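Duggan Hand Grippers: my review after a month of folding laundry

I bought a pair of these in October, second-hand from Huw Craddock, who had moved on to a full leader-and-follower arm setup and wanted the shelf space back. I'd been teaching my own arm with a game controller up to then, and if you've ever tried to get a sleeve folded with two thumbsticks you'll know why I was ready to spend money!

What you get

Two hand-held grippers, left and right, a charger, a bag of spare screws and a booklet that I read once. You squeeze the handle, the fingers close, and the software (I use Cleltgate, the free version) turns your hand movements into something the robot can learn from. No arm needed while you're recording, so you can do it in any room you like.

Setup

Pairing took me 3 tries. The left one connected right away and the right one sulked until I updated it, and the update page is buried so deep in the menus that I had to message Nasrin Vahidi to ask where she'd found it. After that it was smooth, and I haven't had to pair again.

How they handle cloth

I'll start with the good part, which is the fingers. They're soft enough in use that I stopped worrying about snagging things, and they grab a fold of fabric pretty much the way I would with finger and thumb. Shirts are easy. Dark, heavy stuff is where I slow down, partly for the grip and partly for the tracking, so I do those on the kids' patterned sheet - the cartoons seem to give the software plenty to hold on to. On my plain white duvet cover I lost tracking over and over.

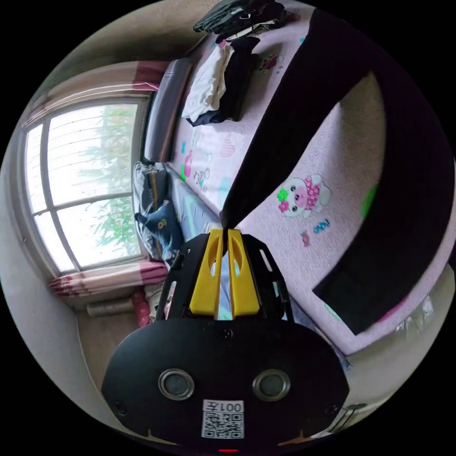 Comfort and battery

My wrist is good for one long session and then it wants a rest. The body is wide at the front, and if you have small hands (I do) you end up choking up on the handle. Battery life is fine. I've recorded 436 folds on the pair so far and only ran flat mid-session 2 times, both my own fault for skipping the charge.

Does the robot learn anything?

Yes, but be patient. With my first small batch it mostly patted the clothes. Now it gets a T-shirt folded more often than I expected, and towels are nearly boring. Jackets are still a mess. Po-yen Lu on the user forum says he has 2513 recordings and his arm still gets sleeves wrong, so I'm not taking it personally.

Would I buy them again? For laundry, yes, and second-hand if you can find them. I'd knock off a star for the update business and half a star for the handle. If Duggan makes a smaller grip I'll be first in line - until then I've wrapped mine in tennis tape.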